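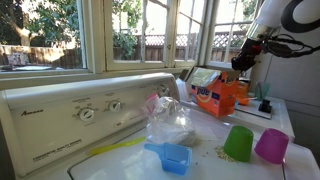

Riaan Ngubane schreibt uns, er halte die meisten Regeln für Roboter im Haushalt für übertrieben, eine aber nicht: Pulver gehört erst dann in die Nähe des Greifers, wenn der Ablauf einmal komplett ohne Pulver durchgelaufen ist. Dem schließen wir uns an. Die übrigen Regeln für die Waschküche haben wir nach Leserzuschriften überarbeitet.

Arbeitsplatz vorbereiten

Auf den Deckel der Waschmaschine kommt nur, was für die Aufgabe gebraucht wird. Messlöffel und Becher erhalten einen festen Platz. Wer will, markiert ihn mit Klebeband, das sich rückstandsfrei abziehen lässt. Der Arm muss beim Toplader so stehen, dass der Deckel ganz aufgeht.

Becher stellt man mit der Öffnung nach unten ab, solange sie nicht benutzt werden.

Waschmittel

Ein Karton mit Klappdeckel wird von Hand geöffnet. Der Greifer bekommt ihn erst, wenn die Klappe von selbst offen bleibt. Dünne Plastikbeutel sind schwieriger als Kartons, weil sie beim Anfassen die Form ändern. Pulver aus Beuteln vorher in eine feste Dose umfüllen und die Dose beschriften. Zwei Sorten nie in dieselbe Dose füllen.

Verschüttetes Pulver wird bei angehaltenem Arm weggewischt, zuerst trocken, dann mit einem feuchten Tuch. Körner in den Gelenken des Greifers mit einem weichen Pinsel entfernen, keine Druckluft. Bleichmittel und Flüssigreiniger mit Kindersicherung bleiben Handarbeit.

Kabel und Abschaltung

Kabel seitlich wegführen und nie über die Drehknöpfe legen. Der Notschalter muss erreichbar sein, ohne unter dem Arm durchzugreifen. In der Waschküche in Dillholm hängt er 84 cm über dem Boden neben der Tür, das hat sich bewährt.

Fenster hinter der Maschine vor dem Start prüfen. Ein gekippter Flügel kann bei Wind in den Bewegungsbereich schlagen, also feststellen oder schließen.

Prüfen

Nach 6 Waschgängen die Schrauben am Fuß nachziehen und die Greifbacken abwischen. Greift der Arm 3 Mal hintereinander daneben, wird abgebrochen und neu eingerichtet.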